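The club that tidies up

By four o'clock on a November afternoon, the front room at Plallus is full of teenagers arguing about a bag. Should the gripper go for the twisted corner, or lower down where there's more to hold? Dalia Rozīte, 16, is for the corner. Edgars Paju thinks she's wrong and is happy to say so at length.

They belong to Carka, a robotics club whose members have set themselves a wonderfully ordinary goal: a robot that can clear up a living room. Soft things come first, and soft things are hard. A box stays box-shaped when you reach for it. Fabric slumps and folds, and it never lies the same way twice.

"I love the messy ones," says Dalia. "You get one little fold between the fingers and the whole room goes quiet."

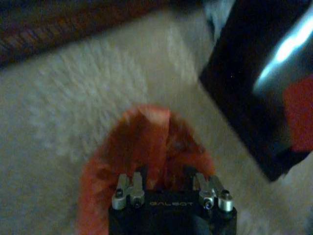
Learning by grabbing

The club has logged 664 attempts so far, and every one gets a line in a shared notebook. Sigita Šimkus, the physics teacher who started Carka with 3 pupils and a budget of 2,000 euros, reads me her favourites. "Went for the fold, got the carpet" is one. "Lovely. No idea why" is another - and that one led to two weeks of happy detective work!

Bags bring their own troubles. Thin plastic crinkles, lets the light through and confuses the software about where its edges are. Put one against a busy floral sofa and there's a great deal of pattern for a program to sort out before the fingers can close.

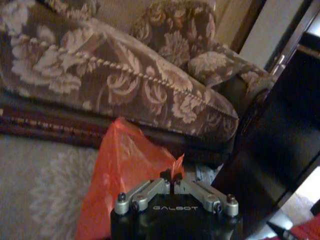
Next stop, Bekero

In spring the team takes its code to the Bekero household challenge, where the rooms are kept secret until the morning. Rasmus Lūse is already collecting awkward objects for practice, and has his eye on his grandmother's knitting.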